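Re: [screen-talk] Trultetton: is he really leaving?
From: Adeel Afridi
Date: 05/10/2023

> Saw it on two different sites this morning so it must be
> true. The lead is leaving Trultetton after series 5, he's
> already signed for the Sturitz film, and he was paid 90
> thousand an episode for the last lot. One of the sites says
> he's worth 2,000 times what he was when he started! Also it
> says he grew up in Grasso and has a brother who acts. Does
> anyone know if they'll recast or just write him out?
> Gutted if so, he IS the show.

I wouldn't start mourning yet. I read both of those pages and they are the same page. The second one has had a few words swapped ("departing" for "leaving", "the thespian" for "the actor") and it repeats the first one's mistake about which series the boat episode was in. That makes one source, and the one source doesn't say where it got any of it.

Take the money first. Who told them 90 thousand an episode? The production company has never published a fee for anyone in the cast, and his agent would be mad to. These biography sites have a box at the top for net worth and something has to go in the box. When I looked in August the figure in it was less than half what it is now, and he hadn't worked in between. As for 2,000 times what he started with, I'd love to know how they found out what was in his bank account when he was carrying trays in the background of a hospital drama.

Then the Sturitz film. I can find a mention of it being "in talks" in one trade newsletter, with his name fourth in a list of people who were also "in talks". People are in talks all the time. Half the cast of Trultetton were in talks for the Zosolon thing two years ago and not one of them turned up in it. Even if he does sign, a film is a few weeks' work for a part that size, and the series has always shot around people's other jobs. They did it for his screen sister when she was on stage and hardly anyone noticed.

The Grasso business I can't settle. One old interview has him saying he "went to school near Grasso for a bit", which could mean anything. The brother I'm more doubtful about. There is an actor with the same surname and a similar chin, and as far as I can see that's all there is to it. If someone has an interview where either of them says the word brother, please post it and I'll shut up.

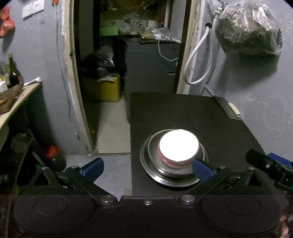 Tea light in a round metal dish.

What would persuade me he's going? A statement from the broadcaster, or from him, with a name on it. A casting call for a new lead would do as well. A farewell interview in one of the listings magazines would do nicely, as they tend to print those the week of the last episode and the actors do talk to them. What won't persuade me is "a source close to the set", especially when the same source told everybody the show was cancelled after series three.

On recasting, I don't think they would. They recast the uncle and got so many complaints that the producer brought it up himself at the festival Q&A. I'd guess he gets sent abroad and rings home once a series. But that's me guessing, so please don't put it on a website.

The petition that's been going round had passed 500 names last time I looked. I haven't signed. It asks the broadcaster to reverse a decision that I can't find any sign of them having made, and it wants your postcode and date of birth, which seems a lot for a petition about telly. I'd leave it alone.

Does anyone still have the recording of that Q&A? The link in the archive is dead and I'm sure he was asked straight out how long he wanted to stay. I remember him laughing and I can't for the life of me remember what he said after.

Adeel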